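Drernska wrist camera
Small colour camera for grippers and light arms

Price: £1,119 with bracket and cable
Weight: 60 g
Frame rate: 30 per second
Fits: Omton two-finger grippers, Amrani light arms (adapter plate included)

We've had a lot of wrist cameras through the workshop, and this is the one that keeps going back on the arm! It sits close in behind the fingers, so you see what the gripper is about to touch, and it's light enough that we didn't have to retune anything after fitting it (the older Prement unit we tried it against needed a whole afternoon of fiddling).

Plants are a good hard test for any camera this near the work. Stems cross over each other, leaves get between you and the thing you want, and everything is green. We used artificial stems, which stay put from one run to the next, and drove the arm right in among the leaves.
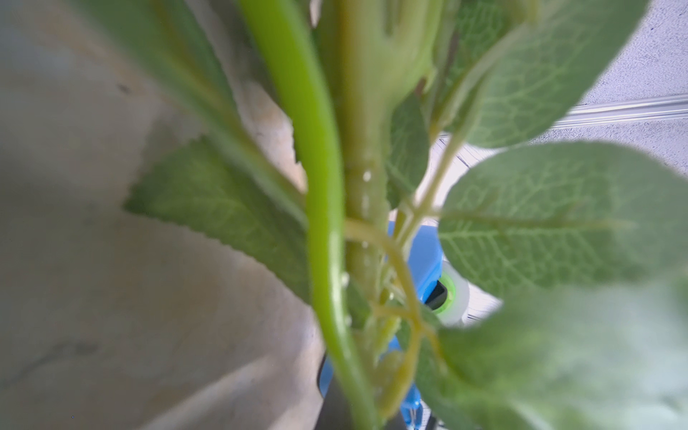 How it does up close

Very well on the parts in focus. The leaf veins come through, toothed edges and all, and you can pick out tiny glossy bumps on the paler of the two middle stems. The bright lime stem next to it is easy to tell apart by colour. Leaves nearest the lens do go to a soft green haze, so if your job depends on them, mount the camera further back. The bracket has 2 positions and we liked the rear one for anything bushy.

Colour is lovely. Saturated blue stays properly blue behind all that foliage, and our colour picker was happy with it straight away.

Fitting

Four screws, one cable, no separate power lead. Run the cable on the outside of the wrist joint and leave a bit of slack, more than you think. The plug is stiff when new.

Trying one out

Ghizlane Hajji looks after the loan units and can set one up on your own gripper. Bench sessions are on Tuesday mornings, and you're welcome to bring awkward objects.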